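In defence of the boring hour

I have been looking after the picking hand at Lenilley since February, and I still get asked what I do all day. People imagine code. Mostly I wipe things, wiggle things and put things back where they were before somebody moved them. I've come to think it's the part of the job that deserves the most respect, so this is me making a fuss about it.

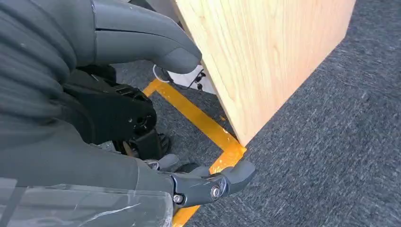
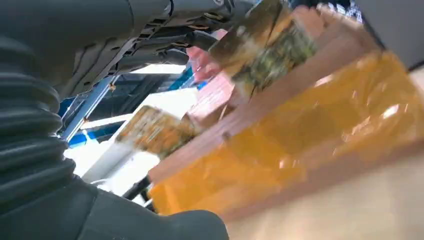 The hand beside the wooden box at the taped corner, first, and then with its fingers at the rim of a cardboard one.

Let's start with the tape on the carpet, because it causes more arguments than anything else we own. Benvinda Amaral, who runs the cell with me, thinks floor tape is a crutch. If the software is any good, she says, you should be able to plonk a box down anywhere and let the arm sort itself out. She's right in principle! But when a grasp goes wrong I want to know why, and if the box has wandered then I've got two suspects instead of one. With a yellow corner on the floor I can look down, see that the box is sitting where it should, and go straight to the hand. A roll of tape does that for me. I can't think of anything else in the building that earns its keep so cheaply.

Then the screws. The linkages on these fingers are held by little silver screws, and little silver screws work loose. Not every day, not even every week, but often enough. I check them before the first run and again after lunch, with a proper driver and not my thumbnail (you know who you are, Ehsan). A loose one doesn't announce itself. You just get a finger that closes a touch late, and then a whole afternoon of somebody retuning the grip force for a fault that needed a quarter turn.

The fabric sleeve gets less attention than it should too. It bunches. When it bunches at the wrong moment it drags, and I've seen people spend 2 hours reading motor logs when all they had to do was smooth the thing down with the flat of their hand.

I also think we're too precious about what we give the hand to hold. Rostam Yazdani wanted a set of matching test blocks, all clean edges and identical weights, and he got a very nice quote from Stivix for them. I'd sooner have a battered carton with wrinkly tape all over it and shiny packets poking out of the top. Glossy tape throws glare at the camera. Crinkly packaging shifts when you touch it. If you set your cell up with perfect blocks you've set it up for perfect blocks, and I don't know anyone who ships those.

Now the objection, which I do take seriously. All this checking costs us 20 minutes at the start of a shift and a bit more in the middle, and Somtochukwu Oyewole has pointed out (kindly, with a spreadsheet) that it adds up. Fine. But the spreadsheet has no column for the bad afternoons — the ones where four people stand about blaming the model. I'd like to see that column filled in before we trim anything.

What I'd ask for is modest. Put the checks on the rota as work, with a name against them, and stop treating them as something I do while waiting for the real job to begin. And please stop peeling up the tape.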